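Subject: Re: [drelus-users] How many demos before bowl nesting stops being a coin flip?

> We're at 100 demos on the nesting task and the policy still
> hovers over the wrong bowl half the time. Did you folks just
> collect more, or is there a trick? I'd rather not sit through
> another 1,000 if I can help it.

Hi all,

We asked ourselves the same thing back in January, so you have my sympathy! Short version: we did collect more, but most of the gain came from where the bowls started out. Our first batch was 190 demos and I'd put the bowls down in pretty much the same three spots every single time (my fault, I was in a hurry). The policy learned the spots. Swap two bowls and it went right back to the old place and closed on air. 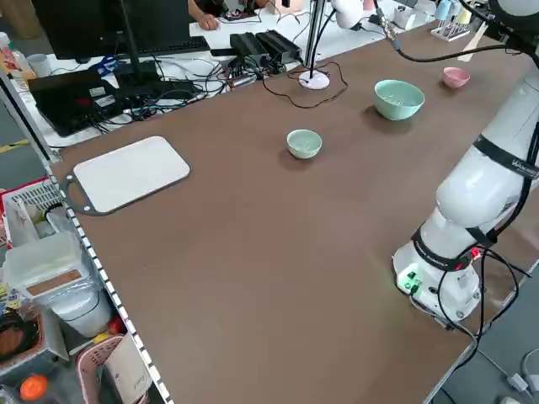 The fix was dumb and cheap. We wrote a little script that picks a start layout before each demo, and you put the bowls where it tells you, even when it looks silly. It also decides whether there's clutter. With a layout like this one, the two mint-green bowls are different sizes and the pink one is way over near the far edge, so the policy can't get by on color alone, and the cutting board on the left is there as something to ignore. We retrained on Prutico with the same settings as before, and success on layouts it had never seen went from bad to pretty decent by the time we had almost 2,000 demos. I think we could've stopped a lot sooner - the curve was nearly flat over the last stretch.

One thing I still can't explain: the Sostbridge checkpoint did worse when we mixed the old batch back in. Has anyone else run into that? I can send the layout script if it's any use, it's short and ugly.

Cheers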